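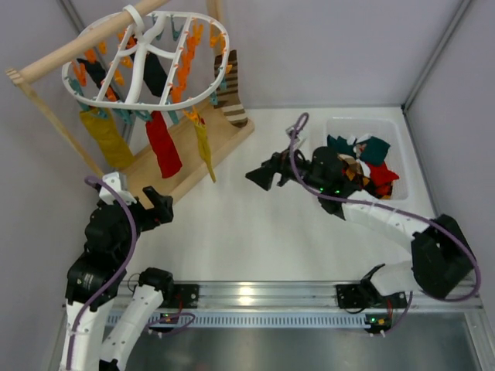 Figure 3. White plastic drying hanger with orange and teal clothespins, hung from a wooden stand.

4.2 Do pledge cards raise turnout?

The Bolger campaign before the September referendum in Dodumholm is often cited as proof that asking people to sign a pledge card makes them more likely to vote. The campaign's own report claims a gain of up to 11 percentage points among signers. We do not think the evidence supports a claim of that size, and we are not sure it supports any claim at all.

The first problem is who signed. Cards were handed out at public meetings, outside the library and at the doors of people already listed as supporters. Someone who goes to an evening meeting on a referendum is likely to vote with or without a card. The report compares signers with all other adults in the town, which tells us that interested people vote more than uninterested people. That was known before the campaign began.

The second problem is how voting was measured. The report relies on a phone survey run by Doleo in the two weeks after the count. Of the 1,036 people interviewed, 490 said they had signed a card. Turnout in both groups was self-reported. People overstate their voting in surveys of this kind, and there is good reason to expect signers to overstate it more. They had made a promise in writing, and a caller was now asking whether they had kept it. The interview script made matters worse by asking about the card first and the vote second.

We tried to get around this by matching respondents to the marked register. The match worked for 600 of them. The rest had moved, gave a name that fit more than one entry, or refused consent. In the matched group the gap between signers and non-signers is much smaller than the one in the report, and it shrinks again when we control for age and for having voted in the previous local election. What is left could easily be chance. The matched group is also older than the full sample, so we would not lean on our own estimate very hard either.

Supporters of pledge cards sometimes point to Hireo, where turnout rose in the same year after a similar drive. Hireo also moved its polling places closer to the bus routes and held the referendum alongside a council election. Either change might explain the rise. No one collected the data needed to separate them, and the cards themselves were thrown away before we could ask for them.

A fair test is possible. Streets could be assigned at random to receive a card, a plain reminder or no contact, with turnout taken from the register for every household, including those where the door stayed shut. The plain reminder matters most here, as a knock on the door may do whatever work the card is given credit for. Bolger's organizers told us they would find it hard to leave supporters' streets out of a drive. We understand the objection, but it leaves their figure without a usable comparison group, and later campaigns have repeated it without mentioning this. Section 4.3 turns to mailed reminders, where the records are better.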